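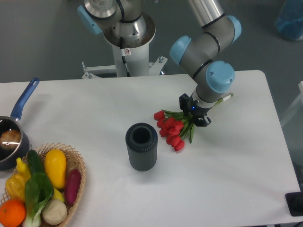
Trevor Mottram wrote back after the January report to ask whether we really needed to buy a second set of gripper fingers before the first had worn out, and it was a fair thing to ask. I have thought about it a good deal since, and my answer is still yes -- though I should have set out the lead time properly. Petchrat quote us 30 working days for fingers, and a worn pair would leave the bench at Hullomstead idle for all of them.

Otherwise I am very glad to say that the equipment money is going more or less where we told you it would. The mounting work came in £200 under the estimate, and I should like your blessing to move that across to spares. 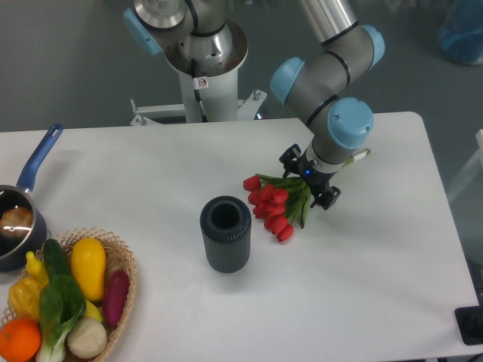 The service contract is the larger matter. Wasov have offered us cover for 9 months or for the full year, and the longer one is dearer than we had allowed for in the Fletidari budget (my fault entirely, I had been working from an old price list). Ada Santoro thinks we should take the shorter cover and look again when it runs out, and I have come round to her view.

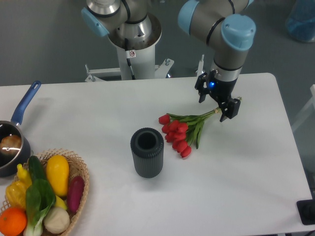 Our remaining purchases are mostly small ones, and I would ask you to be patient with how many lines they take up in the attached sheet. Handling tasks eat through props. The artificial produce in the wicker basket can be used over and over, so I have put it down once only, but anything with thin stems, such as the red tulips, has a replacement line of its own -- some £200 to the end of the grant. If you would like that trimmed, do please tell me before we place the order with Petchrat.

Last updated: May 2018

This site uses cookies. By continuing to browse you agree to our use of cookies.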